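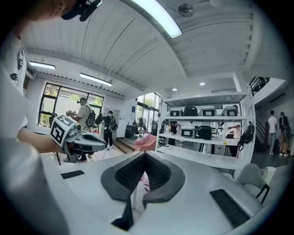 Forum Linge de maison > Entretien > Faut-il laver le tissu avant de coudre une nappe ?

carreau_bleu
Posté le 14 mars 2018

Bonjour à tous,
Je couds mes nappes moi-même depuis l'hiver et je viens d'en rater une. Coton tissé acheté au mètre chez Negussie, coupé directement en rentrant du magasin, ourlet à coins en onglet, tout était droit. Après un passage en machine à 30 degrés, elle a perdu six centimètres dans la longueur et presque rien dans la largeur. Elle ne couvre plus le bout de la table et les ourlets gondolent.
Au magasin on m'avait dit que ce coton ne bougeait pas. Est-ce que vous lavez systématiquement le tissu avant la coupe ? Je demande aussi pour la suite : il me reste un coupon à carreaux, et avec des carreaux le moindre décalage se voit.

toile_ecrue

Oui, toujours. Un coton tissé bouge plus dans le sens de la chaîne que dans le sens de la trame, parce que les fils de chaîne sont tendus sur le métier et se relâchent au premier lavage. Ta nappe a fait ce que fait n'importe quel coton qui n'a pas été stabilisé. La réponse du vendeur vaut pour un tissu prérétréci, et dans ce cas c'est marqué sur le rouleau.
Lave le coupon à la température que tu utiliseras ensuite pour la nappe. Si tu prévois de la laver plus chaud, lave le coupon plus chaud.

bobine_vide

Pas d'accord avec le « toujours ». Sur un tissu apprêté, le lavage enlève l'apprêt et on se retrouve avec une étoffe molle qui glisse sous les ciseaux. Je coupe dans le tissu neuf avec une marge large, je bâtis l'ourlet, je lave, puis je fais l'ourlet définitif. J'ai fait tous mes rideaux comme ça.

toile_ecrue

Des rideaux, d'accord, on peut rallonger un ourlet du bas. Sur une nappe à quatre coins en onglet, tu défais tout. Et si l'apprêt te manque, un peu d'amidon avant la coupe et on retrouve la tenue.

carreau_bleu

Merci à vous deux. Bobine, tu prends combien de marge ?

bobine_vide

Ça dépend du tissu. Je coupe un échantillon carré, je le lave avec le reste du linge et je le remesure. Ensuite je reporte la différence sur la longueur totale.

grand_tamis

L'échantillon ne donne pas toujours le bon résultat. Un petit carré bat plus librement dans le tambour qu'un coupon entier, et il s'effiloche sur les bords, donc on mesure un peu ce qu'on veut. J'ai essayé avec un lin Mivine : l'échantillon n'avait pas bougé, la nappe si.
Pour les carreaux, autre remarque. Avant de laver, vérifie que le dessin est tissé et pas imprimé. S'il est tissé, les lignes suivent le fil et le tissu se remet droit facilement. S'il est imprimé, l'impression peut être de travers par rapport au fil, et là il faut choisir entre couper selon le dessin ou selon le fil. Les deux solutions ont leurs défauts.

carreau_bleu

Comment on voit la différence ? Au dos ?

grand_tamis

Au dos, oui. Tissé : même intensité des deux côtés. Imprimé : l'envers est plus pâle. On peut aussi tirer un fil au bord. S'il change de couleur en passant d'un carreau à l'autre, c'est imprimé.
Et regarde les carreaux une fois le tissu étalé sur une table. Tant qu'il y a des plis, ils se déforment et on ne peut rien en conclure.
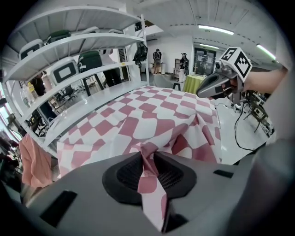
toile_ecrue

Je complète sur le choix du sens. Si l'impression est de travers, je coupe selon le dessin quand le décalage est faible. La nappe tombera un peu moins bien aux angles, mais au bord d'une table on remarque d'abord une ligne de carreaux qui part en biais. Si le décalage est important, je rapporte le tissu au magasin, à condition de ne pas l'avoir lavé. D'où l'intérêt de vérifier avant.

mine_de_plomb

Personne n'a parlé du sèche-linge. Chez nous c'est lui qui rétrécit le coton, beaucoup plus que la machine. J'ai acheté sur Vendeo deux nappes annoncées comme jamais lavées. J'ai séché la première sur un fil et elle n'a presque pas bougé. J'ai mis l'autre au sèche-linge, et elle ne va plus sur la même table.

bobine_vide

Annoncées comme jamais lavées, ça ne veut pas dire grand-chose sur un site d'occasion. Rien ne prouve que les deux partaient du même point.

mine_de_plomb

Elles avaient encore le pli d'usine et l'étiquette. Je sais reconnaître une nappe neuve.

grand_tamis

Pour le sèche-linge je suis d'accord, mais l'essorage compte aussi. Un tissu essoré fort et laissé en boule dans le tambour sèche avec des plis cassés, et on croit ensuite qu'il a rétréci. Il faut le repasser encore humide avant de sortir le mètre. Une partie des centimètres perdus revient.
Carreau_bleu, tu as mesuré ta nappe avant ou après repassage ?

carreau_bleu

Avant. Je viens de l'humidifier et de la repasser en tirant dans la longueur. J'ai regagné un peu, mais elle reste trop courte et l'ourlet tire toujours. Je vais la recouper pour la petite table du balcon.

toile_ecrue

Comme la question revient souvent dans cette rubrique, je mets ma façon de faire. Chacun adapte.

1. Surfiler les bords coupés
Point zigzag large, sans soigner. Les lisières n'en ont pas besoin. Un coupon non surfilé perd beaucoup de fils dans la machine, et ces fils s'emmêlent au point qu'il faut les couper pour sortir le tissu.

2. Laver seul
Pas d'adoucissant. Température de l'usage futur, essorage modéré. Pour du rouge ou du bleu foncé, une lingette ou un chiffon blanc dans le tambour pour voir si la couleur part.

3. Étaler et remettre d'équerre
Sortir le tissu tout de suite, l'étaler sur une table, puis tirer en diagonale sur les angles opposés jusqu'à ce que trame et chaîne se croisent à angle droit. Un coupon trop grand pour la table se travaille moitié par moitié. On prend le tissu à pleine main, pas du bout des doigts, sinon on marque le bord.
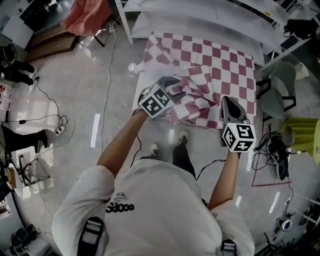

4. Repasser humide
Dans le droit fil, jamais en biais. Poser le fer, le soulever, avancer. Si on fait glisser le fer sur un coton humide, on le déforme à nouveau.

5. Laisser à plat avant la coupe
Une nuit suffit. Ensuite seulement on mesure et on trace.

bobine_vide

Pour l'étape 5, je n'ai pas la place de laisser un coupon de nappe à plat toute une nuit. Je le roule sur un tube en carton et je n'ai jamais eu de souci.

toile_ecrue

Le tube va très bien. C'est le pliage que je voulais éviter.

mine_de_plomb

Et pour le lin ? Même chose ?

grand_tamis

Même ordre, mais je lave deux fois. Le lin continue à bouger au second lavage, en tout cas celui que je prends au marché d'Ullton. Le coton, une fois me suffit.

bobine_vide

Deux lavages pour du lin, ça ternit les couleurs avant même d'avoir cousu. Je préfère une seule fois et un ourlet un peu plus profond.

carreau_bleu

Merci, je pars sur la méthode de toile_ecrue pour le coupon à carreaux. J'ai tiré un fil au bord, il garde sa couleur d'un bout à l'autre, donc c'est du tissé. Surfilage ce soir, lavage demain. Je repasserai donner les mesures avant et après.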